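Pacita Lagman has run the Uller bench cell for long enough to have opinions about it. She works for Brarkton, which takes in retired office computers and sells on what can still be used. Uller is a disassembly package from Garula: software, a teaching station and support, fitted around an arm and gripper the buyer picks.

"We get desktops by the pallet," Lagman says. "One order last fall was 200 towers from the same office. That's the work I wanted it for."

A person still takes off the side panel and lays the tower flat on the slatted table. The arm works from above.
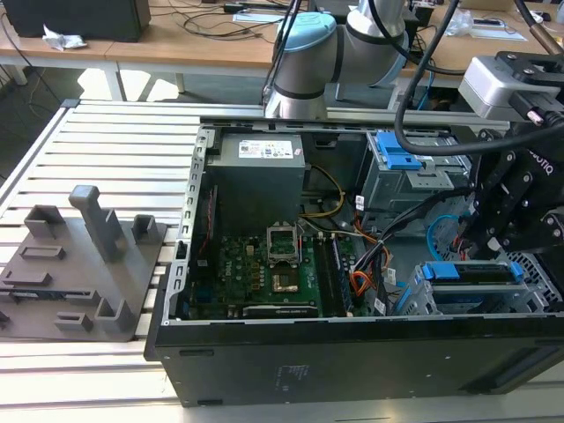

Lagman says the setup took longer than the sales sheet suggested. Her colleague Kjell Holmgren spent most of October teaching grasp points for each case type. "Drives in plastic carriers are the good case," he says. "There's an edge to hold. Bare drives on screws – we still do those by hand."

Cables are the other sore point. Holmgren says a loose SATA lead across a bay can stop a run, and the software is cautious about it. He would like a setting for that. Garula has told him one is planned.
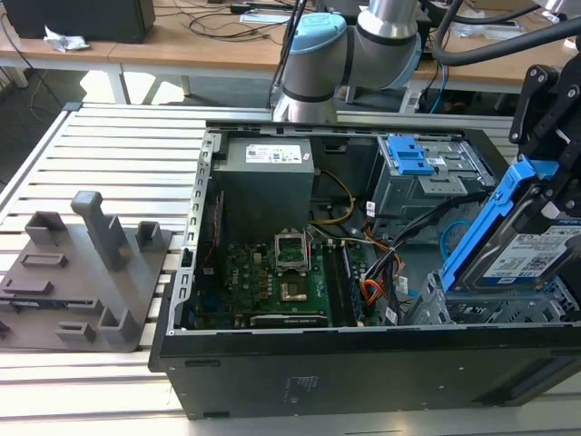 "I don't need it to be fast," Lagman says. "I need it to put the drive in the right tray and write down the serial number." The log is the part she likes best. Job 3071 was questioned by a customer, and she had the full list to them before lunch.

She is less happy with the price of support. The plan she bought covers 60 days of calls, and after that each session is billed. Ingvild Strand at Garula says longer plans are offered, but that most small shops start with the short one. 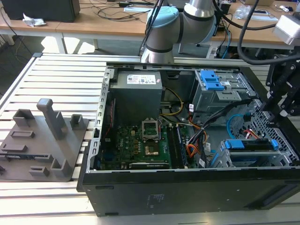
The arm over an open tower, with the gray fixture plate beside it on the table.

Would she buy it again? "For mixed loads, no. For a room full of the same model, yes." Brarkton plans to put 2000 machines through the cell before deciding on a second one. Holmgren has asked for a wider table first.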